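How to Respond to a Government Consultation
Ní Bhriain Public Affairs, Guides
Updated Friday, January 3, 2020

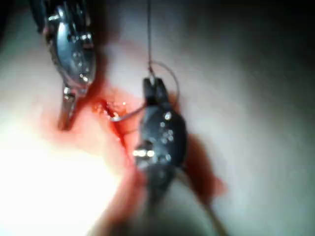 Two robotic instruments and a suture thread at a small incision.

This guide covers written responses to open consultations run by national ministries and regional assemblies. It does not cover petitions, court filings or requests for information, each of which has its own procedure. The steps assume one response from one person or one organization. Joint responses are dealt with near the end.

Before you start

You need the consultation document, the response form (if there is one), and the closing date and time. Download the files from the ministry's own page. Copies passed around by campaign groups are sometimes an earlier version, and question numbers can change between versions without any notice on the front page.

Check the time zone on the closing date. Where a deadline gives a date but no hour, write to the contact address and ask. Save the reply.

Step 1. Read the scope section first

Most consultation papers open with a minister's foreword. Skip it and go to the section headed Scope, Territorial Extent or Who This Applies To. It states which areas of law are open for comment and which are already settled. A response about a settled matter will normally be logged and not analyzed. If the whole of your concern falls outside the scope, a letter to your elected member is the better route.

Step 2. Sort the questions

List every question in a plain table with three columns: number, subject, and whether you will answer. The Kerkholm regional transport consultation had 49 questions across 6 chapters. A respondent with an interest in ferry subsidies needed to answer four of them.

There is no penalty for leaving questions blank unless the form marks them as required. Do not write "no comment" in a blank field. Some systems count it as a reply and code it as neutral.

Watch for two-part questions, such as "Do you agree with the proposal, and if not, what would you change?" Answer both parts even where you agree, and state the agreement in the first sentence.

Step 3. Collect your evidence

Evidence can be published data, your own records, or direct experience. All three are accepted, but label which one you are using. For published data give the title, publisher, year and page. For your own records give the period covered and how the records were kept. For direct experience give the place and the approximate date, and leave out details that would identify other people.

Do not attach long reports. Quote the passage you rely on and cite the rest. If an attachment cannot be avoided, name the file with your organization and the question number, in that order.

Step 4. Draft each answer

Use the same layout for every answer:

Position. One sentence saying support, oppose, or support with changes.
Ground. The fact or rule the position rests on.
Effect. What would happen to the people or services you know about.
Change. Replacement wording, if you are asking for any.

Replacement wording should follow the style of the draft text. If the draft says "must," do not write "should" in your version unless the weaker duty is what you want. Quote the clause number and the line being replaced. Where you want a clause removed and nothing put in its place, write "Omit clause" and the number.

Keep to the word limit in each field. Web forms often cut text at the limit with no warning, and spaces and line breaks may count toward it. Draft in a separate file and paste plain text. Bullets, footnotes and bold type are usually lost.

Step 5. Fill in the respondent details

State whether you are responding as an individual or for an organization. Organizations should give the number of members and explain how the response was agreed. One or two sentences will do.

Choose a publication setting. The usual options are:

Publish with name
Publish without name
Do not publish

The third option does not make a response secret. It can still be released under access-to-information law in most systems. Material that is commercially sensitive should go in a separate annex, marked as such, with a short reason.

Step 6. Submit

Use the web form if one exists. Assemblies that use the Drirnent portal, Vadby among them, end an idle session after 30 minutes and do not keep unsaved text. Press Save Draft at the end of each page. The portal sends a receipt with a reference number. If no receipt arrives by the next working day, check the junk folder and then contact the consultation team, giving the time of submission and the email address you used.

For email submissions, put the consultation title and the word Response in the subject line. Send one file, in an open or common format, and avoid scanned pages. Mailed responses must normally arrive by the closing date. A postmark is not enough.

Joint and campaign responses

A joint response counts as one response in most published summaries, whatever the number of signatories. Members who hold separate evidence should also respond in their own names and refer to the joint response by title.

Identical template letters are generally grouped and reported as a single campaign with a total. If you use a template, rewrite the opening and add at least one answer in your own words, tied to a numbered question.

After the deadline

Keep a copy of the response, the receipt and the version of the consultation paper you worked from. The government reply is normally published on the same page as the original paper. For consultations closing in March, check whether an election period applies, as publication may be held until it ends.

When the reply comes out, search it for your question numbers before reading the summary. Proposals that were changed are listed under Next Steps or in an annex of revised clauses. If a bill follows, there may be a separate call for written evidence at that stage. It has a new deadline and a new form, and earlier responses are not carried over.

Related guides
Writing to your elected member
Reading a draft bill
Asking for an extension to a closing date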